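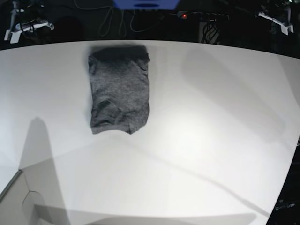
Handout 4: Comparing two grippers on one T-shirt
Drikitz lab, bench sessions. Notes by Pak-hei Ho, revised 02/08/2022

By now you have all picked up a foam block and feel good about it. Foam blocks want to be picked up. Cloth has no opinion on the matter, and will let you squeeze the table for as long as you like.

What we are comparing
The Colum fingers (long, stiff, thin pads) against the Lu fingers (short, rounded pads, some give). Same arm, same controller, same shirt. If you change the shirt halfway through you have a different experiment, and you may write that one up as well.

Procedure
1. Fold the shirt lengthwise into a tall bundle and lay it flat near the far edge of the table. Straight sides matter more than a pretty hem.
2. Look at the overhead view before you look at anything else. Shadows from posts and cables cross a white table very convincingly. Last December a group spent 70 minutes tuning a detector that had fallen in love with one.
3. Switch to the wrist camera for the approach. Go in with the fingers open.
4. Close at the low speed setting. Record the outcome as held, slipped or missed. "Nearly" is not an outcome.
5. Refold and repeat until you have 30 attempts per gripper.

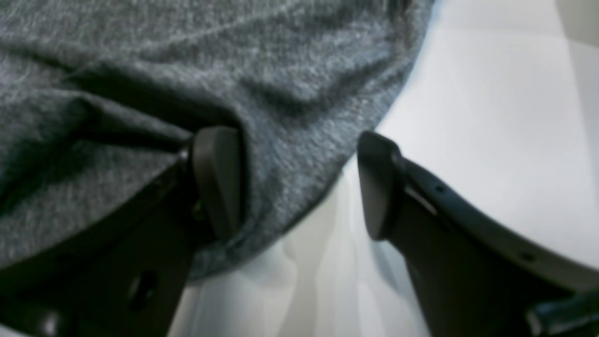

Fig. 2. Wrist view, fingers open at the edge of the cloth. Left pad touching the fabric, right pad still over bare table.

Things to argue about in your report
Does contact on one side first help or hurt? Ľubomír Říha's view is that the first pad should push up a fold for the second to close on. Mine is that it mostly shoves the shirt along. Your data may embarrass either of us.

How much of a miss belongs to the fingers and how much to the camera? The wrist view shows the gap nicely and says very little about height.

Marks
Out of 100, of which 30 are for the failures section. Logs go in the Pravolero folder, one file per gripper, with the pad type in the file name. Reports stop at 400 words. So do I.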